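Sunday, August 20, 2023
Durka Valtonen

4. Demonstration at the open day

4.1 Setting and tasks

The July open day at the Tralenell workshop was used to observe how visitors responded to a hand-held gripper tool when they were allowed to try it themselves. The session ran in 2 blocks, morning and afternoon. Household objects were placed on a table and visitors were asked to pick up one of them, move it a short distance and let go. No training was given beyond a spoken instruction. Over the day the Akov logger stored 297 attempts, and these form the data used in this section.

Most visitors closed the fingers too early on their first attempt – often well before the object was between them. Flat boxes gave little trouble. Objects with openings in their walls were harder, as visitors had to choose between gripping the rim and gripping the wall itself. The corner caddy was the object discussed most by those waiting their turn (Figure 2).

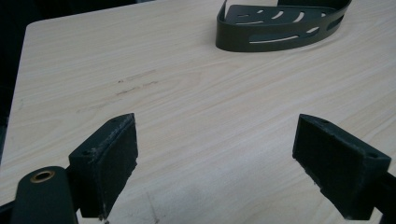 Figure 2. View from the gripper tool, with the fingers apart and the perforated corner caddy on the tabletop.

Visitors who approached the rim from above tended to work faster than those who came in from the side. We did not record age or previous experience – a weakness we return to in Section 5.

Last updated: August 2023

Contact the author | © Tralenell | Back to top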